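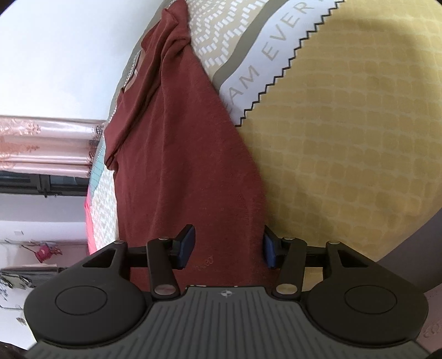
How many people do I need before I can run a first jam night?

Six is comfortable and four will do, as long as one of the four is happy to host and sit out a scene now and then.

Section 3: Setting up your first jam

Okay, so you've read the warm-up section and you've got a room. I've been running the Bodivby jam with Samira Zein since March, and most of these steps come straight from the sheet we tape inside the prop cupboard door (the coffee stains don't reproduce, sorry!).

1. Mark the stage. Painter's tape on the floor, a rectangle four big steps wide and three deep. If the room has a real stage you can skip this, though I still tape a line a foot back from the lip because people drift forward when they get excited.

2. Put out two chairs. Plain ones without arms, please. Armchairs look lovely and then somebody needs to mime rowing a boat in one.

3. Set the house lights to half. You want players to see the front row and not much past it.

Note: if you have one light switch and no dimmer, leave the lights on. We tried a scene by desk lamp once and Irfan Jugah walked straight into the piano.

4. Pick your caller. The caller starts and ends every scene and does nothing else for that half. Swap at the break.

5. Agree on the edit signal. We use a sweep, where a player runs across the front of the stage and the scene is over. Show it to everybody, including the people who say they know it already, and have each person do it once.
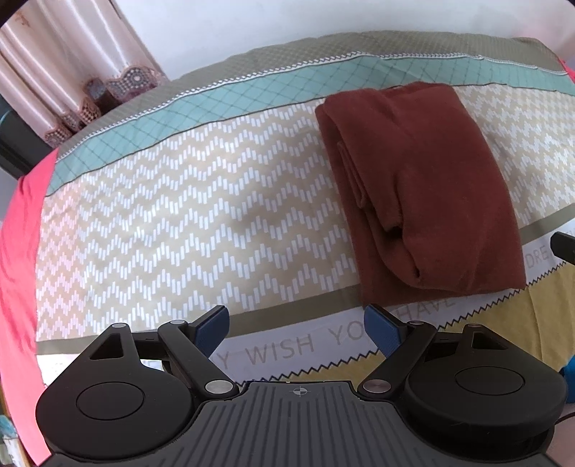
6. Do a dry sweep with no scene going on. It feels silly for a minute and then it's in their legs, and you won't have to shout "scene!" all evening like I did for our first three jams.

7. Draw names. Write each player's name on a slip, fold it, put it in a hat or a mug. Pull two for the first scene. Put the slips in a second mug once they've been up, and don't refill until the first mug is empty.

8. Ask the audience for one thing. A place is easiest. Take the first suggestion you hear clearly and say it back loudly. If it's rude, or it's the same one you got last week, ask for another with a smile and keep moving.

Caution: no lifts, no falls and no stage slaps at a first jam. Agree on this out loud before anybody plays. If someone wants to faint, they can faint into a chair.

Caution: anybody can step out of a scene by raising a hand and walking off. The caller ends it right there and pulls two new names. Don't ask why in front of the room; have a quiet word at the break if they'd like one.

9. Keep first scenes under three minutes. I set my phone to buzz in my pocket. Short scenes let the shy ones get up twice before the break, and the second time is usually when they start having fun!

10. Break for ten minutes, swap callers, and put all the slips back in the first mug.

Second half: same again, but now you can try the Nieto. Two players start, a third enters with a secret they've told only to the caller, and the scene runs until the audience guesses it. If it's dragging, sweep it. Samira lets hers run longer than I do and we've agreed to disagree.

Before you leave, peel up the tape (it comes off much worse the next morning) and write down who called each half. Section 4 covers charging at the door, and what to do when 31 people turn up to a room with 20 chairs.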